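Bin notes, December, continued
Cletus Szabo, after lunch

Still on the Clamier bin. I have now spent more of this month thinking about a sheet-metal box than about my own pension. 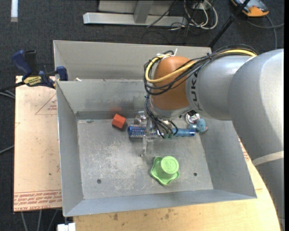
Went over the floor again with the torch. The scratches are cosmetic, whatever Achterberg's quote says about "resurfacing". You can catch a few with a fingernail, mostly you can't. The worn patches bother me more, because a cylinder behaves one way on bare scuffed metal and another way a hand's width along. I pushed the plain blue one by hand 20 times from the same starting point. It went where I expected often enough to be encouraging and then rolled off somewhere else, for spite.

The red block is no trouble. Put it down and it stays down, at whatever silly angle you left it. I have asked for more colleagues like it.

The other blue one, with the pale dots, rolls less than the plain one. Ilska says it is the surface, I say it is slightly out of round. We have a biscuit riding on this. Calipers are in the Mellon cupboard and the key to the Mellon cupboard is in a coat that has gone home.

Sloping walls: good for bringing things back towards the floor, poor for anything that ends up leaning on one. Worth trying a strip of thin matting along the foot of a wall before we pay for anything. Offcut under the bench should do.

Wiped the rim and walls. The smudges came back as different smudges. Used the wrong cloth, I think, the one from the lathe.

The two small holes stay open for now. I had a plug in my hand and then remembered the M4 washer I once got back by poking a wire up through one.

To do: calipers, matting, clean cloth, reply to Achterberg politely.

2 comments | 1 share

Recent entries
Matting offcuts, a survey of sorts
Who has the Mellon key
Achterberg quote, second reading
Ilska and the torque wrench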